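Print this release | E-mail this release

September
Issued by Nkechi Adebisi, Merncombe Tenants' Forum

MERNCOMBE TENANTS ASK WHAT "FREE" WATER SOFTENERS WILL COST

The Merncombe Tenants' Forum is asking Karnberg Homes to hold back its plan to fit Nirevon water softeners in over 1000 rented flats until it can show tenants what they will be paying for.

Karnberg's leaflet, which went through doors last month, says the softeners are free and will put an end to cloudy mugs, chalky plates and furred-up kettles. It says very little about salt. Each unit has to be topped up, the tenant has to buy the blocks, and the leaflet gives no price for them. The forum has written to ask for one and has so far been sent a second copy of the leaflet. 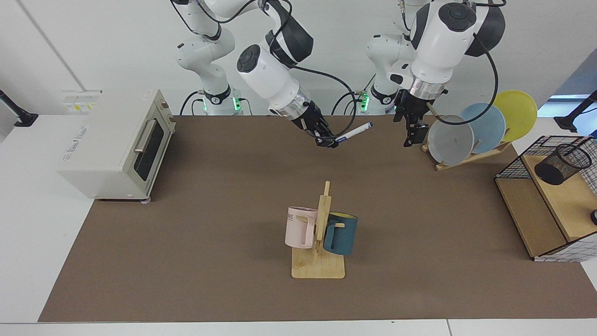

Hadiza Fashola said she had lived with hard water for 11 years and a splash of vinegar had always dealt with it. She would sooner have the window in her back bedroom fixed, she added, and she had been asking for that a good deal longer than anyone had been asking for soft water.

The forum is not against softeners. Some tenants would like one and should be able to have one. What we doubt is the claim that every household will save money, which appears on the leaflet in large type with no working shown. Karnberg says the figure comes from a trial in 6 flats at Ekwueme Court. We have asked how long the trial ran, who paid for the salt and whether anyone was living in all of the flats at the time.

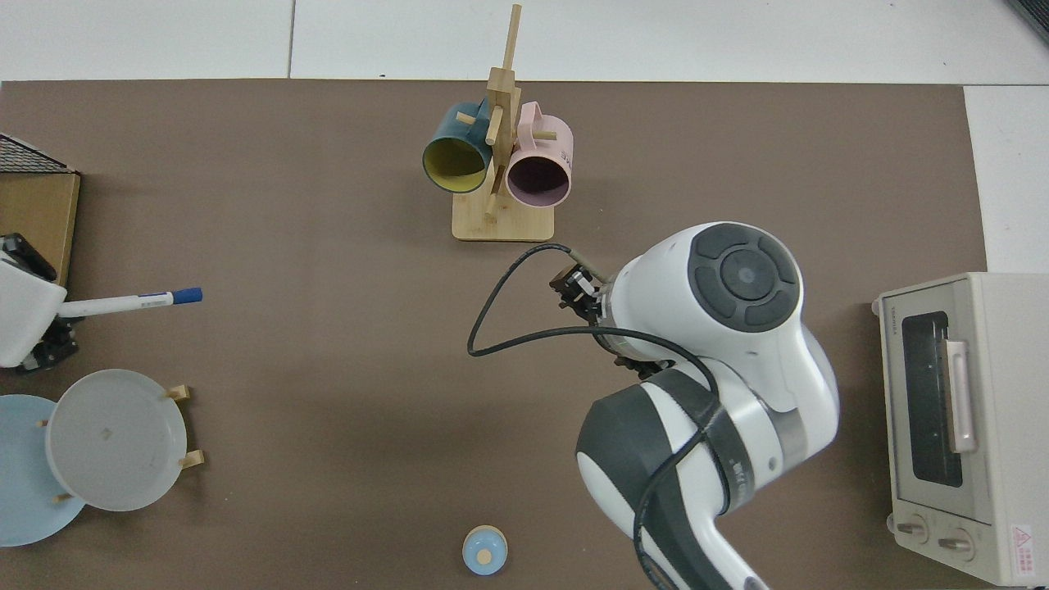
We would also like to know what happens to the cupboard under the sink. The Nirevon unit takes up most of it, and in the smaller flats there is nowhere else to keep a bucket or a bottle of bleach. Tenants who say no have been told they will be "contacted again", and we would like that put in plainer words too.

The forum has sent Karnberg 5 written questions and will publish the answers in full, if they come. Until then our advice to tenants is to sign nothing on the doorstep.

Recent items
Lift repairs at Ekwueme Court: still waiting
Bin store keys: who has them?
Service charges explained, or not

Print | E-mail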